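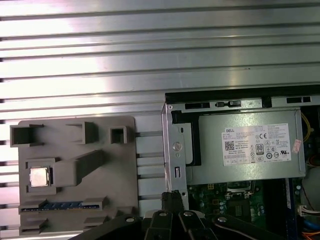
D. Wexcombe
Senior Research Officer, Stestlow Institute

4.2 Storage of unused computers in the home

The survey was sent to 2274 households in the Prirard district in July. Of those that replied, 191 reported keeping at least one desktop computer that was no longer in use. Most of these machines were held in lofts, spare rooms or garages, and had been there for up to eight years.

Earlier work on household storage has tended to treat unused equipment as waste awaiting collection. The replies do not support so simple a reading. Many households described the machine as a spare, or as the only place where family photographs and letters were still kept. Where a collection service was offered free of charge, as in the two wards covered by the Ragab scheme, fewer machines were given up than had been planned for.

Knowledge of what is inside a computer also varied widely. Respondents who could name the processor and the memory (Figure 2) were more likely to have passed on parts to a relative or neighbour. Those who could not name them usually kept the machine whole, and several feared that taking out any part would put their private files at risk.

Figure 2. Desktop processor and memory module on a grey 3D-printed mock motherboard.

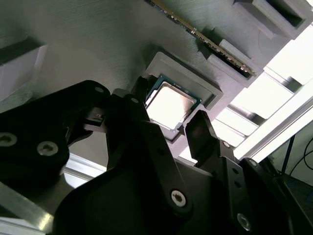 One respondent wrote that she would gladly hand over the old computer tomorrow if someone would first sit beside her while the photographs were copied, and that no leaflet had ever offered this.

Similar requests appear in replies from every ward. The Lamen advice line does not at present cover the copying of files – its remit ends at the booking of a collection. The cost of widening that remit is considered in Section 5, together with the views of the district's charity shops.

Share this paper (8)
We use cookies to improve your visit. Accept | Settings
Contact us | © Stestlow Institute | Back to top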